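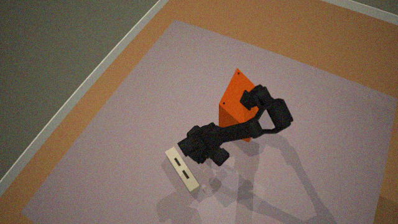 Black robot arm on an orange base, computer rendering

Draline Cottages, Harnham: Frequently asked questions

Booking and paying

How do I book?
Use the calendar on the booking page, or ring the office on extension 2911 between 9 am and 5 pm. If you ring, have your dates and the number in your party ready. Bookings made by phone are confirmed by email the same day.

How much is the deposit?
A quarter of the total. The balance is due six weeks before you arrive. If you book inside six weeks, the full amount is due when you book.

Is there a damage deposit?
Only for Tarawneh House, which sleeps 12. We hold £150 against your card and release it within five working days of your leaving.

Can I change my dates?
Once, free of charge, up to six weeks before arrival, if the new dates are free. If the new week costs more you pay the difference. If it costs less we refund it.

What happens if I cancel?
More than six weeks ahead, you lose the deposit and nothing else. After that we try to relet the cottage, and if we do, you get back whatever we take for it, less a £40 fee. We recommend holiday insurance.

Who do I speak to about a booking?
Gintarė Kļaviņa handles bookings and payments. Jaruwan Yensuk looks after everything once you are here — keys, heating, linen, the lot.

Arriving and leaving

What time can we get in?
From 4 pm. In June and through the summer holidays please don't come earlier, as the cleaners need the full gap between guests. You are welcome to leave the car in the yard and walk into the village.

How do we get the keys?
There is a key safe to the left of each front door. The code is sent by text on the morning you arrive. If it hasn't reached you by noon, ring the office.

What time do we have to leave?
By 10 am. Please strip the beds you have used and leave the keys in the safe.

Can we stay for fewer than seven nights?
From November to March the minimum is 2 nights, and three over a bank holiday. For the rest of the year we let by the week only. Gaps sometimes come up at short notice, so it is worth asking.

The cottages

What is provided?
Bed linen, bath towels, tea towels, dishwasher tablets for your first two days and a pint of milk in the fridge. Bring your own beach or swimming towels.

Which cottage is best for someone who can't manage stairs?
Drurkeck. It is all on one level, with a walk-in shower and a ramp at the back door. The front door has a step of 13 cm. The bathroom door is narrower than the others, so if you use a wheelchair please ask us for the measurements first.

Is there wifi?
Yes, in all the cottages. It is good enough for films and video calls in Drurkeck and in Tarawneh House. In the Old Dairy it is slow upstairs. The password is on the card by the kettle.

What about mobile signal?
Patchy. You will usually get something at the top of the lane. Switch on wifi calling before you come.

Are the wood burners included?
The first basket of logs is. After that they are £7 a net from the shed, with an honesty box on the shelf. Please don't burn wood you have picked up on walks — it is too damp and it tars the flue.

Can we charge an electric car?
There is one charge point in the yard, shared between the cottages, paid for by app. Please don't run a cable out through a window.

Children and dogs

Do you have cots and high chairs?
Yes, free of charge, but tell us when you book. We don't supply cot bedding. There are stair gates in Tarawneh House and in the Old Dairy.

Can we bring our dog?
Dogs are welcome in Drurkeck and the Old Dairy, up to two in each, at £25 a dog per stay. Tarawneh House is kept free of pets for guests with allergies. Dogs must be on a lead in the yard, and please keep them off the beds.

Is the garden enclosed?
Drurkeck's is, with a wall all round and a gate that latches. The Old Dairy garden is open to the paddock on one side.

Out and about

Where is the nearest shop?
In the village, ten minutes on foot by the lane. It opens at 8 am and shuts at 6 pm, and at 1 pm in winter. Supermarkets will deliver to us. Put the cottage name in the notes, as the postcode covers the farm as well.

Can someone cook for us?
Hường Nông does suppers and birthday meals for groups in Tarawneh House. She needs a week's notice and you pay her direct. Menus are in the blue folder.

Something has gone wrong. Who do we ring?
Jaruwan during the day. After 6 pm Baiba Jõgi is on call for anything that can't wait, such as a leak or no heating. Both numbers are inside the kitchen cupboard door. For complaints, please write to the owner, Sarmīte Rätsep, at the office address.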